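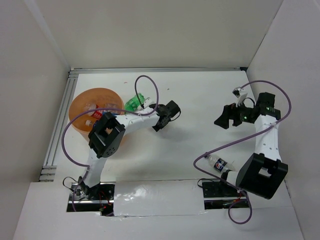
## The bowl method, a skeptical report

I've been reading about decanting again. The idea, if you've missed it, is that every little bottle you own should live in one container, so that you can pick up the container and feel like a person with a system. The Kullness blog swears by it. Their post has 419 comments and most of them are very happy.

I have doubts. An orange plastic bowl holds three small bottles well enough, I'll give it that. One has a red label, one has a white cap, and they lie at whatever angle they like. A round bowl has no corners, so nothing stands up in it. Then there's the green bottle, on its side next to the bowl, all ridges and crinkles. Is it in the system or out of it? The Kullness people never say what to do with number four.

Grernon sells a divided tray for this exact problem, and I looked at it for longer than I'd like to admit. It has 8 compartments. I don't own eight small bottles worth separating, and I suspect I'd go out and get some.

What I do like is the white surface. Everything shows up on it, especially orange and green, and a stray bottle is hard to ignore. That did more for my tidying in January than the bowl did – and it would work with a shoebox too.

So the bowl stays for now, mostly out of laziness. I'm giving it until Friday, and the green one goes in the recycling if I can't think of a use for it. Next up is the Rerkness drawer insert, which claims to fit up to 1000 small items. I own a ruler and I'll be checking.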